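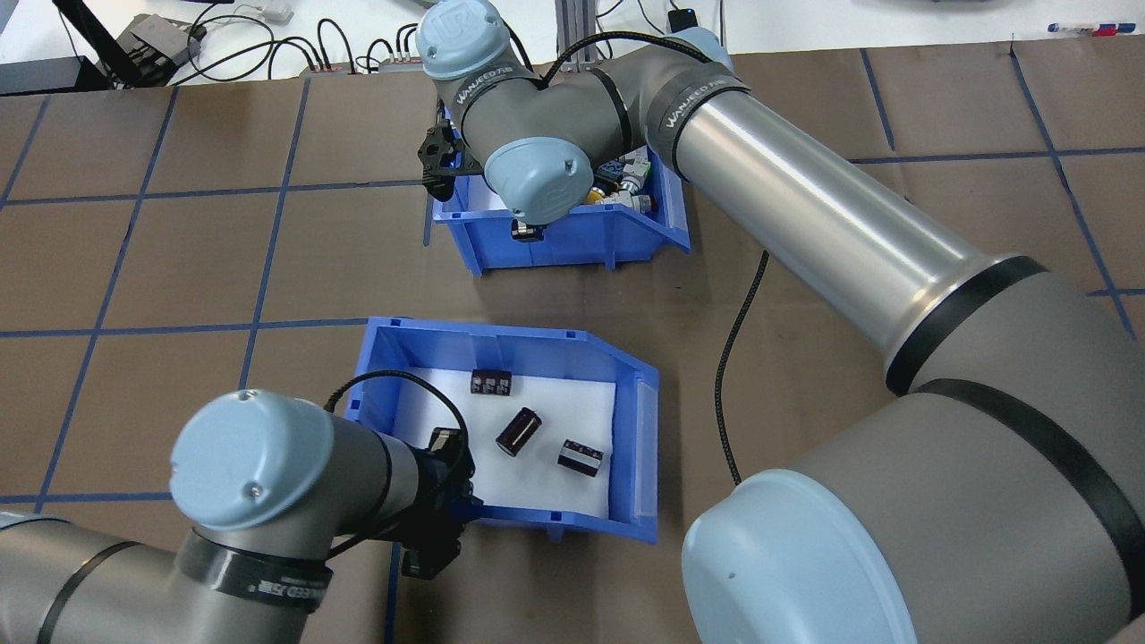 Figure 7. Both arms at the bins on the taped work surface, mixed parts in the upper bin and capacitors in the lower.

Recording a pick task by hand guiding

This section covers teaching a pick from a bin by moving the arm yourself. For teaching with the Prusitach handset from outside the cell, go to "Remote teaching". The two methods can be mixed in one task, but each arm must be recorded with the same method from start to finish.

You need the Buvell controller switched on, both arms homed, and a task file open in the Zerkness editor.

Before you start

1. Set the bins inside the tape grid. A bin may stand at an angle to the tape, but the whole of its base must be on the work surface.

2. Turn the open front of each bin so that the gripper can get in without the wrist meeting the rim.

3. Line the bin if you are teaching small round parts such as capacitors. White foam gives the best contrast for dark parts.

4. Put the parts in. For the first recordings leave space between them. Crowded bins can be added once the task runs cleanly.

5. Check the cable on each arm. It should have enough slack to follow the wrist down into the bin and back out.

Caution: A cable that passes over the rim of a bin can drag the bin when the arm lifts. Move the arm through its full path once by hand before recording and watch the bin as you do it.

Recording the first arm

6. In the editor, choose the arm you are going to teach and press Hold on the other one. The held arm keeps its position and will not respond to guiding.

7. Press Free. The arm goes slack slowly over 2 seconds. Support it at the wrist housing until it settles.

8. Press Record and wait for the tone.

9. Guide the gripper to a point above the part. Hold the arm behind the wrist. Do not hold it by the gripper fingers, as this upsets the force reading.

10. Lower the gripper, close it with the foot switch, and lift straight up until the part is clear of the rim.

11. Move to the place position, open the gripper, and return to the start.

12. Press Stop. The editor shows the length of the recording and asks whether to keep it.

Note: Pauses are recorded along with everything else. If you stop to think halfway, discard the take and do it again.

Repeat steps 8 to 12 until you have 26 takes. Change the position of the part between takes, and turn some parts so that they lie at a different angle.

Recording the second arm

13. Guide the first arm back to its home position and press Hold.

14. Choose the second arm and repeat steps 7 to 12.

Warning: Never press Free on both arms at once. One person cannot support two arms.

Playing back

15. Stand outside the marked floor area with the stop button in your hand.

16. Set the speed to Slow and press Play. Run each arm alone, then both together.

17. If the arms come too near each other, open the Martinelli zone table and enlarge the gap between their working areas. The takes do not need to be recorded again unless a bin is moved.

If the gripper closes beside the part, see "Gripper offset". If playback stops with error 2, home both arms and start again from step 15.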